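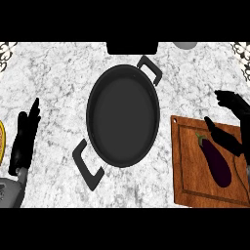
Le train pour Preddale partait à 22 heures, et j'étais sur le quai bien avant, avec mon sac, mon carnet et une envie folle de voir la mer gelée !

Ma grand-mère m'en avait tellement parlé. Elle disait qu'en janvier, passé le phare d'Ulitz, l'eau se taisait d'un coup, et que les goélands marchaient dessus comme des messieurs sur un boulevard. J'avais 69 ans et je n'avais toujours pas vérifié.

Dans le compartiment, une dame tricotait quelque chose d'immense et de jaune. Elle descendait à Kirner, chez sa sœur.

– Vous allez jusqu'au bout ? m'a-t-elle demandé.

– Jusqu'au bout !

Elle m'a tendu une clémentine, et nous avons parlé toute la nuit – des hivers, des sœurs, du prix de la laine, d'un chien qu'elle avait eu et qui hurlait à la radio. Je crois n'avoir jamais autant ri dans un train. À Kirner, elle m'a laissé le reste du filet et m'a fait signe depuis le quai avec ses aiguilles.

Au matin, j'ai suivi le sentier derrière l'hôtel Jacquet. Il faisait un froid magnifique, un froid à vous recoller les cils ! Le phare était plus petit que dans les histoires, et beaucoup plus rouge. J'ai grimpé sur la digue à quatre pattes, sans aucune dignité.

La mer était blanche jusqu'à l'horizon. Et là, tout près du bord, trois goélands avançaient l'un derrière l'autre, le ventre en avant, très occupés. Je leur ai dit bonjour. Le dernier s'est retourné.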